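The dark bedroom

When I moved to this country I brought with me a habit from my grandmother's house, which is to sleep in complete darkness. She lived far from the main road and after the last lamp was put out you could not see your own hand. I did not think of it as something special. Now I am in a flat on the third floor, and in December, when it is dark already at four in the afternoon, I still cannot get a dark room.

I am not speaking of the street lamps. Against those I have a good curtain, and I accept that people must find their way home. I am speaking of the lights which we carry inside by ourselves and pay for. My bedroom has a heater made by Duner with a blue ring on the front. The ring shines when the heater is on and it also shines when the heater is off, only a little weaker. My Tanero toothbrush, standing on its charger in the bathroom, sends a pulse of white under the door every few seconds, all night, to inform me that it is full. The radio has a clock that I did not ask for. There is an extension lead with a red switch, and it is bright enough to read the title of a book by.

My opinion is that a thing in a bedroom should be dark unless its owner wants it to shine. I know this sounds like a small matter, and I have been told so. My colleague Sandamali Sarkar laughed at me and then, on the Friday of the same week, she told me that she has a sock over her router. When I asked others, I heard of black tape, of a coin glued over a lamp, of a man who turns his television to the wall. Such people are not fussy. They are doing at home the work which the designer left undone.

The usual answer is that the light gives information. I agree that some of it does. A smoke alarm must show that it is alive, and a cooker that is still hot should say so very clearly. But I would like to ask how much of this information is for me. I press the switch of the extension lead, I hear the click, I see that the lamp works. What more does the red light tell me at three in the morning? I suspect that on the shelf of a shop a product with a light looks more modern than one without, and we live for ten years with a decision that was made for the shelf.

There is also the question of strength. My neighbour Chaminda Kanagaratnam repaired radios for many years, and he told me that the old panel lamps were warm and weak, and you had to look for them. He still keeps an Isiver receiver whose lamp is the colour of weak tea. The new lights are very efficient, so the same small current gives a lot of brightness, and it seems that few makers have used this chance to make the current smaller.

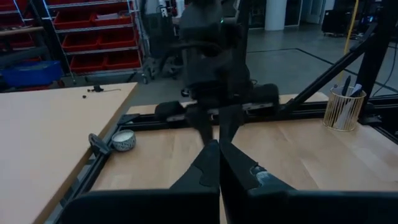
A light of this sort does belong somewhere, and I don't want to be unfair to it. In a workshop or at a workbench, where people are awake and have their hands near moving parts, I am glad of every signal. The small green light near the top of the dark arm would not disturb anybody at work, and among so much black metal or plastic the eye has something to go to. My complaint begins when the same green point is put on a thing that stands half a metre from a pillow. It is the place that is wrong, and the hour.

What I ask for is cheap. Let there be a button, or a setting, that puts the light out, and let it remain out after a power cut – my Caron air purifier has such a setting and forgets it each time. Let the shops write on the box whether the light can be turned off, in the same way as they write how much noise a machine makes. I would pay a little more for this, and I would stop buying tape.

Until then I go round the room every evening before bed. The heater gets a folded towel in front of it, at a safe distance. The radio I turn face down. For the toothbrush I close the bathroom door and put the mat against the gap, and in the morning I usually step on it.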